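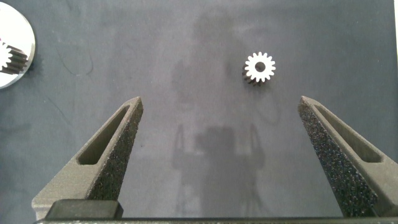
Sep 7, 2019

Went to the open day at Tanner this afternoon with Burgi Gisler. We parked behind the loading dock and got a badge each. The first hour was talks, mostly about delivery times, and I skipped the last one to get a spot at the gear bench before the crowd. The job there is plain enough – pick up a small gear and put it where it belongs. When I got to the rail there was one white spur gear standing on the gray work surface, with the two dark fingers wide apart in front of it. The fingers have long slots cut through them, which Burgi liked. She asked the operator how often they get replaced and he said every 11 weeks.

He also told us they had 955 gears set aside for the day. I wrote that down for Dad, who will ask.

The lighting was the part I wanted to know about. We had trouble with glare at Somum in February and never really fixed it. The operator said they went through 2 other mats before settling on a dark one, and that the pale gears are much easier to find against it. I will pass that on. He was patient with questions and let people stay at the rail as long as they wanted.

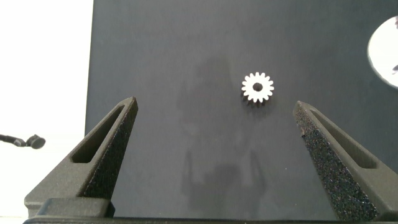 After the demo

Coffee and a dry roll in the canteen. Talked to a man from Worstead who is pricing a setup like it for their Terside line. He had 22 questions typed up on a sheet and got through most of them. Burgi took a brochure and I took his card.

Home by six. Need to call Somum about the mat and return the badge, which is still on my jacket.

Reading time: 2 min
Contact | Copyright 2019 | Back to top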